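Open day at Narnside: mostly about tape

The open day at the Narnside test rooms fell on 28th September, a Sunday, so I had the bus to myself and arrived early enough to read the visitor rules twice. They run to 4 pages. Page one is about parking.

Josiane Barbier met us at the desk with lanyards in two colors. Green means you may stand behind the line. Yellow means you may stand behind the line and have also signed something. I was yellow, which felt like a promotion until I saw that everyone was yellow.

I had gone to hear how people who work near robots all day decide what is safe enough. The answer, in the first hour, was binders. Blandine Guillot keeps the risk assessments for Idosix, and she walked us down a shelf of them with real affection. There is one for each robot, one for each room, and one for each robot in each room. Move a machine across the hall and you write a new one. Somebody asked if that was overkill. She said a floor is part of the machine, and a door is too, and had we seen how visitors open doors? We had just come through one of hers in a clump, so we let it go.

Her house rules, as far as I could scribble them:

The person who wrote the program does not sign off the first run.
The stop button is tested before work, by the person who would have to hit it.
Speed stays at the low setting until two people agree, out loud, to raise it.
Any near miss goes in the log the same day, including the embarrassing ones.

The log has 1,087 entries. She let us leaf through a printout with the names blacked out. Number 398 reads, in full, "Leaned on it. Sorry." I thought about that one through most of lunch, which was a cheese roll.

Ihor Tkachuk took the afternoon session on humanoid machines, and this was the part I had come for. His complaint is that a lot of the good habits around industrial arms were built on the idea of a cage, and a two-armed robot meant to share a room with people gets no cage. So you lean on speed limits, force limits, clear floor and discipline, and discipline is the one that goes home at five. He has a particular dislike of cables. A cable on the floor is a trip hazard to you and a snag hazard to the robot, and in most places he has visited it belongs to whichever team isn't in the room.

He also wants furniture written into the assessment. Chairs wander. His advice is to list every chair by name if you have to, and I believe he has done it.

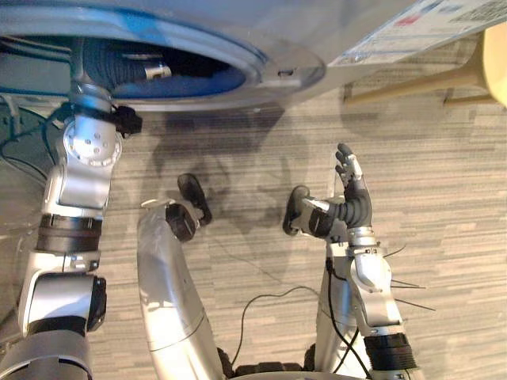
Two arms, two black hands, cables on the carpet and a chair within view. Discuss.

We did discuss it, for longer than the schedule allowed. Faustine Royer from Clostham thought the answer was marked routes for every cable and a check before power-up. Ihor thought the answer was fewer cables. Capucine Ferrand wanted to know who does the check when the person who usually does it is on vacation, and the room got very interested in its coffee.

Labels came up as well. The feeling was that a warning printed too small to read from where you are standing mostly protects the printer. Blandine took a note, and I suspect there will be a binder.

On the way out you hand back your lanyard and fill in a form about whether the day felt safe. I ticked yes. The next visit is in March, and booking is through the front desk. Bring flat shoes and skip the cheese roll.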